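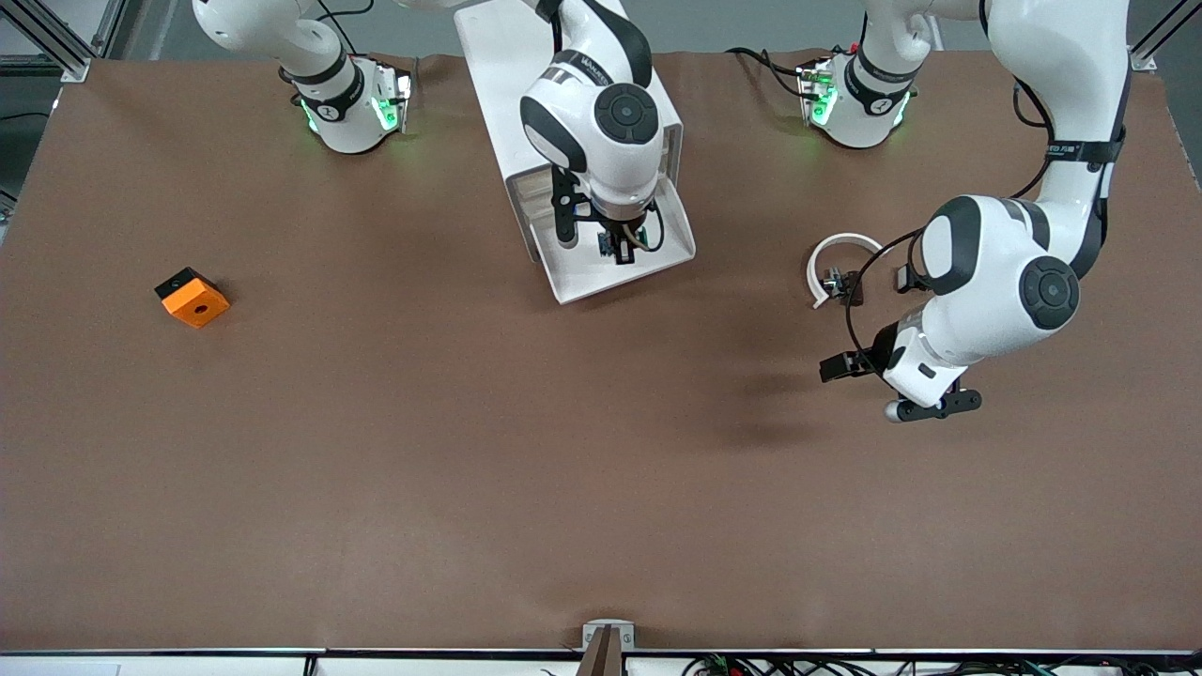 Last updated: October

CLORKEMEL PUBLISHES RESULTS OF TWO-ARM GRIPPER COMPARISON AT ILWOOD TEST CELL

Issued by the Clorkemel press desk

ILWOOD - Clorkemel has completed a comparison of two parallel gripper designs and two arm controllers on its two-arm test cell at Ilwood. The work covered 1446 logged trials. The results, the trial logs and the fixture drawings are available to integrators on request, and the setup will stay in place for a second round of tests with a different camera mount.

The comparison was set up to answer a narrow question. Customers who run small bench cells with two arms often buy the arms first and choose the grippers later, and the data sheets for grippers in this size class list grip force and stroke but say little about how the fingers behave inside a confined fixture. Clorkemel wanted figures for that case, taken with the arms, cables and sensors that a working cell would carry.

Test cell

The Ilwood cell is built on an aluminum frame with a brown-topped table. Two white arms with black accents reach in over the table from the same side, and each carries a gripper with black parallel fingers. In the photograph published with this release, the right gripper is working inside a white open-fronted fixture with a slanted front lip, and the left gripper is held clear over the table. A small circuit board is fastened beside the right gripper. Status lights on both arms are green.

The fixture is not bolted down. It was left free on the table for all trials so that side loads from the fingers would show up as movement of the fixture, which was measured after each cycle from the overhead view. Earlier tests at Ilwood used a fixed tray. Those tests hid most of the contact between finger and wall, and their results are not included in the totals given here.

Grippers under test

Two designs were compared. The first, supplied by Cloutier, uses a single drive screw and a rigid finger carrier. The second, supplied by Lilley, uses a belt drive with a small amount of compliance at the finger root. Both were fitted with the same finger blanks so that reach and contact area would match. Each design was run on both arms, and the grippers were swapped between arms at the midpoint of the program to separate gripper effects from arm effects.

Swapping took longer than planned. The Cloutier unit mounts directly to the wrist flange, while the Lilley unit needs an adapter plate, and the adapter shifts the tool center point by enough to require a new calibration. Clorkemel repeated the calibration after every swap, including swaps back to a unit that had already been calibrated on that arm. Differences between repeat calibrations were small and are listed in the log files.

Trial procedure

Each trial consisted of an approach, a close, a lift, a return and a release. Trials were split between open table and fixture. On the open table, the gripper picked a block from a marked pose and set it back on the same pose. In the fixture, the gripper entered from above with the wrist pointed down, closed on a part near the rear wall and withdrew by the same path.

The two arms were never driven in contact with each other. When one arm was in the fixture, the other either held a fixed pose or ran a slow sweep over the open table. The sweep was added to check whether motion in one arm disturbed positioning in the other through the shared frame.

Two controllers were used. The standard controller ran at its default update rate. The second controller used the same motion plans but took in readings from a wrist sensor and reduced closing speed when contact was detected. Controller settings were frozen before the first logged trial. Trials stopped by an operator were kept in the log and counted as failures, whatever the reason for the stop.

Results: open table

On the open table the two grippers could not be told apart by success rate. Both completed nearly all trials, and the few failures were traced to block placement at the start of a run. Cycle time favored the Cloutier unit, whose screw drive closes faster over a short stroke. The choice of controller had no measurable effect on open table picks.

Results: fixture

Inside the fixture the designs separated. With the standard controller, the Cloutier unit moved the fixture more often, usually on the way in, when the outer edge of one finger touched the side wall. The Lilley unit made contact at a similar rate, but the compliance at the finger root absorbed part of the load and the fixture stayed within tolerance in most of those trials.

With the sensor-driven controller, the gap narrowed. The slower close removed most of the disturbances caused during gripping, though it did nothing for contact made earlier in the approach. Cycle time rose for both units. The increase was larger for the Lilley unit, where the controller at times read belt settling as contact and slowed down before the fingers had reached the part. Lilley has been given the log files for those trials and has suggested a filter setting, to be tried in the second round.

The fixture was tested at several angles to the table edge. Angled placement raised the failure rate for every combination of gripper and controller. The largest share of these failures came from wrist poses close to a joint limit, where the planner chose a longer path out of the fixture than the path in. Clorkemel regards this as a planner issue and has not assigned those failures to either gripper. They are reported in a separate column.

Cross-arm disturbance

Sweeping one arm while the other worked in the fixture produced a small position error at the working gripper. The error was present with both gripper designs and grew with sweep speed. Stiffening one corner of the frame reduced it. Integrators who place two arms on a light aluminum frame should expect some coupling and should measure it with both arms loaded - figures taken with a parked second arm will be too favorable.

Cable routing

Cable routing was not part of the original plan but was added after an early block of 21 trials had to be set aside. In that block, a cable on the left arm pulled tight near the elbow at one end of the sweep and loaded the joint enough to trip a torque limit. The cable was given a longer loop and the block was run again in full. Both arms now carry external cables with slack left at the elbow, and the slack is checked at the start of each session as part of the cell startup list.

Wear

Finger faces were inspected every 300 cycles. No change in grip was found on either design over the program. The Lilley belt was retensioned once, at the interval given in its manual. Light marking was found on the outer edges of the Cloutier fingers, consistent with the wall contact described above. The program was too short to support any statement about service life, and none is made.

Limits of the comparison

The results apply to rigid parts with flat faces. Soft parts, curved parts and parts with loose cables were not included. One sample of each gripper was tested, so variation between units is unknown. The fixture has vertical clearance that many production trays do not have, and results in a deeper tray may differ. All trials were run under constant lighting with the same overhead camera, and no conclusion should be drawn about vision performance.

The grippers were supplied on loan by their makers. Neither Cloutier nor Lilley paid for the tests, and both received the results before publication for a check of technical facts. Cloutier asked for one change, a correction to the stated drive type, and the correction was made.

Next round

A second round is in preparation at Ilwood. It will cover 400 trials in the fixture only, split evenly between the two grippers, with a camera mounted at the wrist in place of the overhead view. The purpose is to find out whether a close view of the fixture opening reduces contact during the approach, the part of the cycle that the sensor-driven controller did not improve. The same arms, table and finger blanks will be used. The frame will be kept in its stiffened state.

Work on the path planner will run separately, and any planner change will be held back until the second round has been logged, so that the two sets of results can be compared directly.

Availability

The log files from the first round are supplied as plain tables with one row per trial. Each row gives the gripper, arm, controller, fixture angle, cycle time, fixture movement and outcome. Drawings of the fixture and the finger blanks are supplied in two common formats. Requests should be sent to the Clorkemel press desk and should state whether the full set or the fixture trials alone are needed.

About Clorkemel

Clorkemel builds and tests bench-scale automation cells for small part handling. Its Ilwood site carries out gripper, arm and controller trials for its own products and for outside suppliers.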